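Layug: a word list and note set for kitchen and household labels

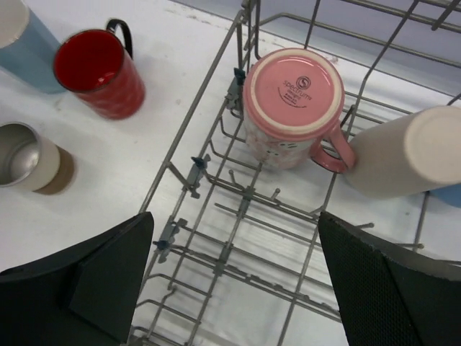

Pink mug upside down in a gray wire rack, "spectrum" printed on the base.

Welcome, and thank you for stopping by. Layug is a small collection of the words people use for ordinary things around the kitchen, gathered from notes, shopping lists, moving-box labels and the little stickers folks put on shelves. I started it as a side project while I was trying to write a decent search tool for a recipe site called Griltis, and it grew the way these things do, one stray text file at a time, until it seemed kinder to put it somewhere other people could use it.

## What you get

The main file is layug.csv, and there is a second, smaller file called variants.csv that goes with it. The main file has 106 headwords, things like "mug," "colander," "dish towel" and "butter dish." Each one has a short plain definition, the room it usually turns up in, and a note on how people tend to spell or shorten it. The variants file is where the fun is, at least for me. It has all the other names for the same object, including the ones that only seem to live in one family ("the drippy spoon" is my favorite, and I've left it in with a tag so you can drop it if you'd like).

Columns in layug.csv:

- id: a plain number, never reused
- headword: the most common form, lowercase, singular
- definition: one sentence, no jargon
- room: kitchen, pantry, laundry, hall or other
- note: anything I thought was worth saying, often blank

Columns in variants.csv:

- id: matches the headword
- variant: the other name, spelled the way it was written
- source_type: list, label, recipe or letter
- household: yes if it looks like a private family word

## Where the words came from

Most came from handwritten lists that people typed up and sent in, 52 lists in all. The rest came out of the comment pages on Griltis, where readers had agreed to have their wording reused as long as their names were left off. I took out names, street addresses and phone numbers by hand before anything else was done, and I read the whole thing through again in December with a pot of tea and a red pen. If you find something I missed, please write to me before posting it in public, and I'll fix it right away.

I should say a word about "cup" and "mug," which gave me more trouble than all the cutlery put together. Some people use one word for everything you drink from, and some keep "cup" for the measuring kind or the sort that comes with a saucer. I ended up with three headwords: cup (drinking), cup (measuring) and mug. When a list gave no clue at all, the entry went under cup (drinking) and the note column says "unclear." There are 15 of those. You may want to treat them differently, and that's perfectly fine.

## Using it

Both files are UTF-8 with commas and a header row. They open in any spreadsheet program. If you load them with a script, read the id column as text, or you'll lose the leading zeros and the two files won't match up (I did this to myself twice).

The set is good for spelling help, search suggestions, and classroom word games. One reader used it to make bingo cards for a language group, which pleased me no end! It's a poor choice for anything that needs to know how common a word is across the whole country, as the people who sent lists were mostly keen home cooks, and they own a lot more whisks than the rest of us.

## Known gaps

- Bakeware is thin. I'd love more lists from people who bake bread.
- Laundry words are there, but only 30 variants so far.
- A few plurals slipped into the headword column and I'm still pulling them out.
- "Skillet" and "frying pan" are separate headwords and probably shouldn't be.

## License and credit

You're free to copy, change and share both files for any purpose. If you mention Layug somewhere, I'd be tickled to hear about it. The spelling checks were run with Istiven, a little script that lives in the tools folder along with its own notes.

Last updated 06/02/2020

Contact: use the Nostik project page | © Layug word list | Back to top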